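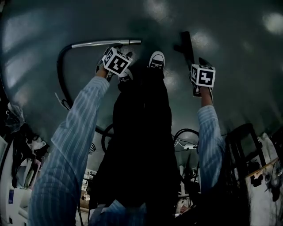
3 min read

When I moved to Laltcombe in September I did not know how to walk slowly. In my old city everybody walks as if the bus is already leaving, and I did the same for many years. My neighbour Damilola Nwankwo told me, very politely, that she could hear me coming from the post office.

So this winter I am trying to learn it. I go out after breakfast, down the hill and along the canal towards Tundovthorpe, and I leave my telephone in the kitchen drawer. The first two weeks were difficult. My legs wanted to arrive somewhere. I made shopping lists in my head, I argued with my brother in my head, and when I came home I could not say if the heron had been there or not.

Then I bought a small book by Tamunoemi Akpan from the charity shop. It has 316 pages, which is perhaps too many for a book on walking, but there is one chapter I like very much. She writes that you should choose one thing for each walk, for example chimneys, or the smell of other people's kitchens. I have tried gates, and I have tried birds – I know the names of very few birds in English, so this walk was mostly silent.

My favourite until now was doors. There is a dark green one near the lock with the name Olatunji painted over the bell, and the letters become smaller at the end where the painter had no more space. I had passed it almost every day since September.

I still walk too fast when it rains. Yesterday it rained all morning and I was home again before the tea in the pot was cold. Tomorrow I will try walls.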